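Come and teach a robot to pour you a drink (paid, no experience needed)

Wester project, call for participants, round two

Hello! I run the Wester project at the Rinon lab, and I'm looking for people to spend an afternoon or two driving a pair of robot hands for us. If you've landed on this page from the poster in the Pearce Building lift, the short version is on there and the long version is what you're reading now. Get a cup of tea, I do go on a bit.

Wester is about how people teach. We want a two-handed robot to learn ordinary table jobs such as picking up a cup, putting it under a tap, working the lever and stopping before it spills, and it learns them by copying people. You wear a pair of gloves, the robot's hands follow yours, and everything you do gets recorded. Later on we train a model on those recordings and see how it gets on by itself.

In round one we collected 891 demonstrations, all of them from people in our own corridor, and then did something slightly rude, which was to go through and mark every one for hesitation. A hesitation, for us, is any moment where the hand slows right down near the thing it's about to touch, or backs off and has another go. I'd assumed these were rubbish and that we'd want to throw them out. So we trained one model on the 581 smoothest demonstrations and another on the whole lot, wobbles included, and tested both on the same pouring job.

The one with the wobbles did better! Its first grasps were no tidier, but when it missed the cup it tended to back off and try again, and the smooth one mostly carried on as though it were holding something. (Watching a robot pour water very confidently with no cup is funny for the first few runs.) My reading is that the smooth recordings hardly ever show a mistake being put right, so the model has nothing to copy when one happens. I should say that this is one job, one table and one set of hands, and a colleague of mine thinks it's just down to having more data. She may well be right. Round two is partly to settle that argument, as this time we'll compare sets of the same size. 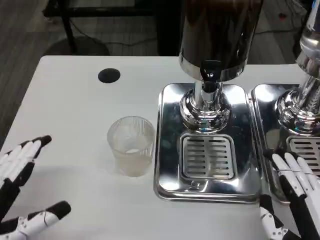 The other thing I want to sort out is that everyone in round one was an engineer. We all knew where the fingers were stiff and where the thumb gets awkward, and we'd all quietly learnt to avoid the same things. I would love to have people who haven't got those habits. Cooks, carers, knitters, bar staff, people who've never touched a games controller and people who never put one down. If you think you'd be terrible at it, please do write to me, I mean that.

What you'd be doing

Each session lasts three hours, with a proper break in the middle. You start with a practice spell where nothing is recorded and you can just wave at things. After that you'll work through a set of short tasks with cups and drinks dispensers, at your own speed. Someone from the team sits beside you the whole time with a stop button, and you'll have one of your own as well.

We won't coach you on how to do the tasks. Some people found that a bit maddening in round one! But the whole point is to record how you'd go about it, so if you ask me which hand to use I'm going to be annoyingly vague. You'll also get a short form at the end asking which bits felt hard, and I read every single one of those.

I'm looking for people to do two sessions each, a week or so apart, so that I can see what changes once you've slept on it. If you can only manage one, say so and I'll try to fit you in.

Who can take part

You need to be 18 or over and comfortable following spoken instructions in English. The gloves come in three sizes and the smallest is still on the big side, so very small hands may find them baggy. Glasses are fine, and so is being left-handed (we're short of left-handers, come along!). The headset makes a few people queasy, so if you get badly travel sick please have a think before signing up. You can sit or stand, and the room is step-free from the main door. You can stop whenever you like and still be paid for the session.

What we keep

We record the movements of the gloves and the robot's hands, and video from the robot's own cameras. There's no sound. Your name is kept separately from the recordings, and you can ask to have yours removed at any point until the training starts, which will be at the end of March. After that I can't pull one person's pouring back out of a model, so do have a read of the consent sheet.

Pay and getting here

You'll get £179 for the two sessions, paid by bank transfer after the second, or half of that if you only do one. Bus fares on top if you keep your tickets. We're in the Pearce Building, ground floor, at the end past the bike racks. Sessions run through February, starting at 9.30 in the morning or 2 in the afternoon.

We also have a part-time job going on the same project, 8 hours a week until the summer, helping participants with the gloves and labelling the recordings afterwards. It's patient work and you'd be looking at a great many cups. The training is all done on Zustberg, our labelling tool, which is ugly but quick to learn. If you'd like to be considered for that, put "helper" at the top of your message and tell me a bit about yourself; a few lines will do, no CV needed at this stage.

To sign up as a participant, fill in the form at reception or use the contact link on the Wester page. Tell me which times suit you, your glove size if you happen to know it, and whether you've ever worked behind a bar. I'll write back with a slot and the consent sheet.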